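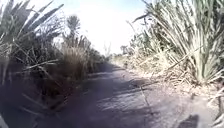 Hornley to resurface unpaved footpaths ahead of wet season

HORNLEY — Work to regrade and drain the town's network of unpaved footpaths will begin in October, the Hornley public works department said in a notice to residents. The program covers the paths linking the eastern neighborhoods to the Triltby reservoir road and will be carried out by the contractor Rovesent.

The department said the work was prompted by an inspection last winter that recorded 267 defects across the network. Most were classed as minor, including wheel ruts, exposed roots and shallow washouts. The remainder involved places where runoff had cut a channel down the center of the path or undermined one edge.

Under the contract, crews will scarify the existing surface, reshape it to a crossfall that sheds water to one side, and compact it in thin layers. No asphalt or concrete will be laid. The department considered both and rejected them on cost and on the likely effect on drainage downhill, where several paths end close to private lots.
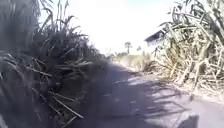 Vegetation control accounts for a large share of the budget. The inspection report found that growth along the paths had reduced the usable width at many points, in some cases to less than a wheelchair or a stroller requires. Tall, cane-like grass that stands close on both sides of a narrow path is listed as the most common cause. The report notes that such growth also shades the surface for part of the day and slows drying after rain, which in turn softens the edges. Crews will cut it back to a set distance from the path and leave the root mass in place to hold the soil.

Stiff-leaved plants with pointed tips will be treated separately. Where they lean over a path at face height, the leaves will be trimmed by hand. The plants themselves will stay unless they are dead or have shifted toward the path. Cuttings will be chipped and taken to the Pascu transfer station, as the blades do not break down well when left on the ground.

The notice sets a limit on how much path can be closed at one time. No more than 2,000 feet may be out of use on any working day, and each closed section must be reopened by 6 p.m. unless the surface has failed a compaction test. Detours will be signed at both ends. Cyclists will be asked to dismount on detours that share a sidewalk.

Rovesent will test compaction at fixed intervals, with results filed weekly. The specification calls for 90 percent of maximum dry density in the upper layer. Sections that fall short are to be wetted, rolled and tested again at the contractor's expense. The department said an earlier round of repairs had no testing requirement, and that a number of those patches loosened within a year.

Drainage work will be limited to three methods. Rolling dips will be cut on the steeper grades. Rock-lined outlets will be placed where water already leaves the path, and short lengths of pipe will be installed at two crossings near the Triltby road. The pipes were sized from rainfall records kept at the reservoir.
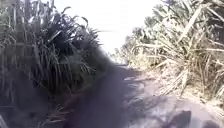

A dirt path between banks of tall, long-leaved grass.

Residents whose lots adjoin a path will receive a letter before work starts on their section. The letter will give the expected dates and a number to call about access for deliveries. Owners are asked to move irrigation lines, planters and loose stone that extend past the property line. Items left in the work area will be set aside but not reinstalled.

The department received nearly 1,000 comments during the review period. The most frequent request was for lighting, which is not part of the program. A separate study of lighting on the reservoir route is planned, though no funding has been assigned to it. Other comments concerned dogs, off-road motorcycles and the lack of distance markers. Markers will be added on the two longest routes. Barriers to keep motorcycles out will be tried at a single entrance on the Pascu side, with a gap wide enough for wheelchairs.

Work will proceed from the higher ground down, so that new drains are in place before the lower sections are graded. Heavy rain will stop grading but not cutting. If the ground is too wet to compact, the schedule allows the final sections to be held over until spring — the contract price does not change in that case.

A map of the sections and the order of work is on display at the public works counter, and will be updated as each section is signed off. Reports of new damage can be made at the same counter or by phone between 8 a.m. and 4 p.m.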